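Stop buying the gripper with the best spec sheet

I have an opinion about grippers, and it has cost me a few friendships at trade shows, so I might as well put it on the internet where it can cost me a few more. Most small labs and shops spend too much time comparing grip force and payload, and hardly any comparing how the thing behaves when you put it down somewhere slightly wrong. I say this as someone who spent most of July doing exactly the first kind of comparing.

Our setup will look familiar if you've ever worked in a place where the robots arrived before the furniture did. Two arms, one taped-up table, a handful of stuff to pick up, and a desk that I keep promising to tidy.
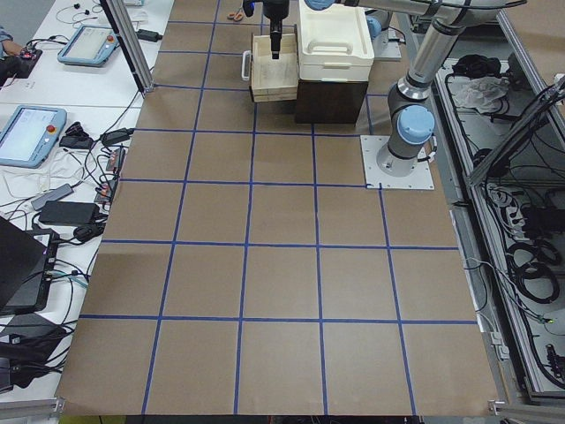 The test table, with the crate and the lidded container at the far end.

So, the shootout. We had two grippers in the running, the Momero and the Nultby. The Momero is the one everybody wants. It's stronger, it closes faster, and the brochure has a graph on every page (I love a graph, I really do). The Nultby is slower and kind of homely, and the fingers look like somebody drew them with a ruler during a meeting. On paper it isn't even a contest. My colleague Aled Cadwaladr had pretty much signed the order before we got the lids off the shipping boxes.

We ran 442 picks across the two of them over the month, same objects, same starting cells on the grid, same speeds. With the container placed dead center in its cell, the Momero was wonderful. It snapped shut on the handle and away it went, and I started composing my apology to Aled for doubting him.

Then we started nudging things. We moved the container 25 millimeters off its mark, or turned it a little, the way it would be if a tired human had put it there. And the Momero got fussy! It would come down with one finger on top of the handle and sit there pushing, and the arm would throw a fault, and one of us would walk over to the pendant and clear it. The Nultby opens wider and gives a little when it bumps into something, so it mostly just slid down the side of the handle and got on with its day. It missed too, sure, but it missed in a way you could retry from without getting out of your chair.

Handles are where I'd tell anybody to start, by the way. People test with cubes. Cubes are lovely, you can grab a cube with a pair of salad tongs, and you'll learn roughly what the salad tongs would have taught you. A molded handle has a gap your finger has to find and an edge it can ride up on, and then the whole weight hangs underneath and wants to swing.

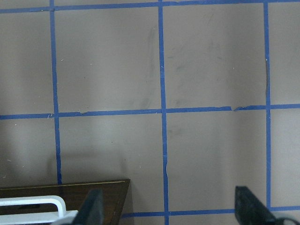

The other thing I'd spend money on before grip force is a decent view from the wrist. We tried the Claraneo camera with its default mount, and for the first week the fingers took up so much of the picture that the software was basically guessing at whatever sat between them. Aled printed a new bracket that moved the camera back by 32 millimeters, and that one piece of plastic did more for our numbers than any gripper swap. I'm still a bit sore about it, given how many evenings I'd put into tuning the controller.

And speaking of controllers, we drove everything through a Metwally box, which I have no complaints about except the menus. Why is the finger speed three levels down, under a heading called Accessories? Who is that for?

Now, the fair objection, and Aled has made it to me at volume, is that a lot of people really do need the strong one. If you're lifting castings off a fixture all day and the fixture never moves, then yes, buy the Momero and enjoy the graphs. I'd do the same. But most of the people who write to me aren't doing that. They're picking up household things from places that are more or less where they should be, and for that kind of work I'd take wide, slow and forgiving every time.

We bought the Nultby. Aled still has the Momero brochure on his shelf, and we're keeping the loaner until they ask for it back, mostly so he can run the crate tests again with softer finger pads. If those change my mind I'll write it up, and he can pick the title.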